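4.2 Recording your first set of examples

By now the Tollorwood arms should be warmed up and happy, so let's collect something for them to learn from. Do take your time over it!

1. Set out the table: basket, board, plate and the small switch parts.
2. Check the status lights on both bases, then start a new set.
3. Guide the arms through the whole task at an easy, natural pace.
4. Save the example, move the parts a little, and go again.

Note: 100 examples will get you a first rough model; we'd gently nudge you towards 300.

Caution: keep your hands off the table while the arms are live.

The fixed view, then two from the wrist cameras:

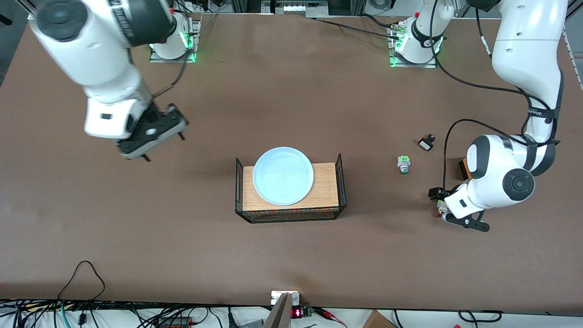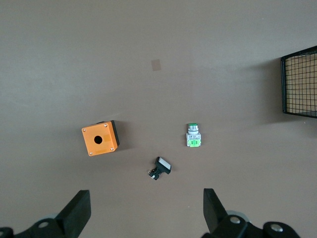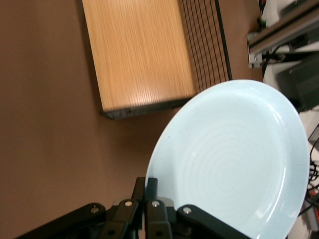 If you fumble a grasp (we all do), finish the movement anyway and mark the example as "poor" before saving. The Plesstead trainer leaves those out unless you tell it otherwise, and you can always change your mind later on.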